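A garrafa de vidro e outras heranças

A minha mãe ligou às sete da manhã para perguntar se eu queria 21 garrafas de vidro. Não perguntou se eu tinha espaço, nem se eu estava acordado. Disse o número com a solenidade de quem lê um testamento, e de certa forma era isso mesmo: o meu tio-avô Quintana tinha finalmente aceitado mudar-se para um apartamento com elevador, e a família andava a distribuir o conteúdo da garagem por quem atendesse o telefone.

Eu atendi. Foi o meu primeiro erro de agosto.

Convém explicar que na minha família não se deita fora uma garrafa. Deita-se fora um sofá, deita-se fora um curso de Direito no terceiro ano (o meu primo, que está ótimo, obrigado), mas uma garrafa de vidro com boa boca fica. Lava-se, tira-se o rótulo com água quente e bicarbonato, põe-se a escorrer de cabeça para baixo e depois guarda-se durante trinta anos à espera de uma ocasião. O tio Quintana fazia licor de tangerina, ou dizia que fazia. Eu provei aquilo duas vezes na vida e nas duas fiquei com a impressão de que a tangerina tinha sido consultada por telefone.

As garrafas chegaram em caixas de uma empresa de mudanças chamada Tukex, cujos funcionários olharam para o meu terceiro andar sem elevador com uma tristeza que me comoveu. Ofereci-lhes água. Em copos, por respeito.

Durante uma semana tentei ser uma pessoa prática. Escrevi ao Rodrigo Rivas, que é o meu amigo mais organizado e que tem uma despensa com etiquetas viradas todas para o mesmo lado, a perguntar o que faz um adulto funcional com tanta garrafa. Ele respondeu com uma lista. Vinagre aromatizado, azeite com alecrim, água no frigorífico, uma jarra para flores de pé comprido. No fim escreveu "ou o vidrão", assim, em minúsculas, como quem menciona um divórcio.

Comecei pelo vinagre. Comprei estragão na praça a uma senhora que me garantiu que aquilo pegava em qualquer lado, até na varanda, até com pouca luz. Não pegou, mas também não era isso que eu lhe tinha pedido, portanto a culpa é partilhada. O vinagre ficou com um tom de chá fraco e um cheiro a farmácia antiga. Usei-o numa salada de lentilhas e a minha vizinha de baixo, que jantou cá nessa noite, disse que era "muito presente". Guardo a expressão para quando precisar de ofender alguém com delicadeza.

Depois vieram os azeites. Aqui tenho de ser justo, porque o de malagueta saiu bem, embora eu tenha coçado o olho logo a seguir a cortar as malaguetas e passado o resto da tarde a ouvir rádio deitado no chão da cozinha. Deram um programa inteiro sobre a história da rolha. Aprendi bastante. Não me lembro de nada.

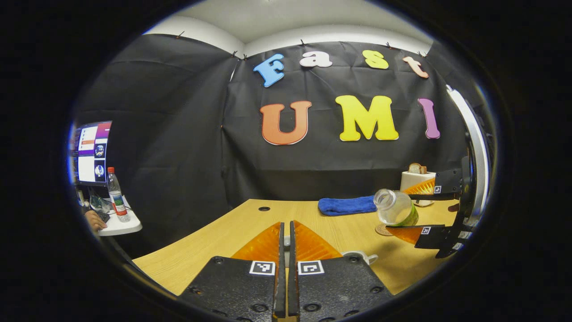 Uma garrafa de vidro, mesa de madeira e letras de espuma às cores.

O problema de herdar objetos modestos é que eles vêm sem instruções sentimentais. Se me tivesse calhado o relógio do bisavô, eu saberia o que sentir: mostrava-o nas festas, perdia-o numa mudança e lamentava-o até morrer. Uma garrafa não pede tanto. Fica ali na prateleira com o seu gargalo e a sua paciência, e uma pessoa passa por ela a caminho da casa de banho e lembra-se, sem querer, da garagem do tio Quintana, do cheiro a serradura e do calendário de uma oficina que já tinha fechado quando eu nasci.

Fui visitá-lo ao apartamento novo. O elevador é espelhado e ele queixa-se de que agora tem de se ver a chegar a casa. Levei-lhe o azeite de malagueta, numa das garrafas dele, e ele virou-a contra a luz da janela durante um bom bocado.

— Esta era do Delacroix — disse.

O Alaric Delacroix, fiquei eu a saber nessa tarde, tinha sido sócio dele numa loja de candeeiros chamada Vesow, nome que os dois escolheram por acharem que soava a estrangeiro. De que país, não chegaram a acordo. A loja durou 11 meses. Venderam candeeiros, lâmpadas e, perto do fim, o próprio balcão. O Delacroix pagou a parte dele da dívida em prestações e, no Natal, em aguardente de pera, e daí as garrafas. Boa parte da minha herança é, portanto, um plano de pagamentos.

Perguntei-lhe se queria ficar com aquela. Disse que não, que já não tinha garagem. Depois pediu-me que lha trouxesse quando estivesse vazia.

Entretanto dei algumas. O Rodrigo levou duas e pôs-lhes etiqueta antes de chegar à porta. A vizinha de baixo aceitou uma, com a condição expressa de vir sem vinagre. A minha mãe, que tinha começado tudo isto, levou uma das melhores, porque "em minha casa faz falta", e eu não tive coragem de lhe lembrar o armário por cima do frigorífico dela, que só se abre com uma mão por baixo.

As que sobraram estão no corredor. Experimentei tangerina, só para ver. Segui a receita do tio, escrita a lápis nas costas de uma fatura da Vesow, onde se lê "cascas, álcool, açúcar, esperar" e mais nada, nem quantidades nem prazo. Telefonei-lhe a perguntar quanto tempo.

— Até te esqueceres — respondeu, e foi ver o telejornal.

Está atrás dos sacos do supermercado, para ajudar. Vou lá espreitar todas as noites.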